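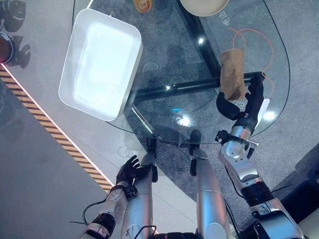
Bag in the right hand, tray still empty, left hand open.

Home | Guides | Rollum | Section 7: Table Clearing | Downloads

7. Setting up the table-clearing routine

Okay, this is the section people email me about most, so I've rewritten it from scratch. Everybody wants to know if a robot can tidy up after lunch yet. My answer is sort of! Rollum can move light stuff from a table to a tray on a good day, and I wouldn't leave it alone with your grandmother's china.

1. Put the robot at the near side of the table and run the stance check. Both feet need to be flat before you wake up the arms.

2. Set the tray on the left part of the table. I let mine stick out past the edge a bit (the left hand likes the extra room), but keep most of the weight over the tabletop. Start with it empty.

3. Put one paper bag on the right side, standing up. Crumpled is fine. Crumpled is better, if you ask me, because smooth new bags slide around like crazy.

4. Open the Fikholm panel, choose "Right hand, soft grip," and set the grip to 2. Tipene Kingi runs his at 3 and his bags come out looking like raisins.

5. Press Hold. Let the fingers close and wait for the steady light on the panel before you ask for a lift.

6. Press Move to Tray, then Release. Leave the left hand parked open until you've got the right one working. Two hands at once is section 8, and you'll want coffee for that.

CAUTION: Keep fingers, sleeves and pets out of reach whenever the panel is live. The stop button goes in your hand, please, and that means the whole time.

NOTE: Glass tables are harder. You get bright spots from the lights, and the depth view can lock onto the floor underneath. Dim whatever is right overhead and run the surface check again. Also look for cables near the table before every run!

So how good is it? I logged 3,622 tries with bags and small containers, and 763 of them needed me to step in. That's a lot of stepping in for a chore my nephew does in a minute (when he does it). Plates I still clear myself.

If the hand closes on air, go back to step 3 and move the bag a little closer. If it does that again, redo the hand calibration in section 4.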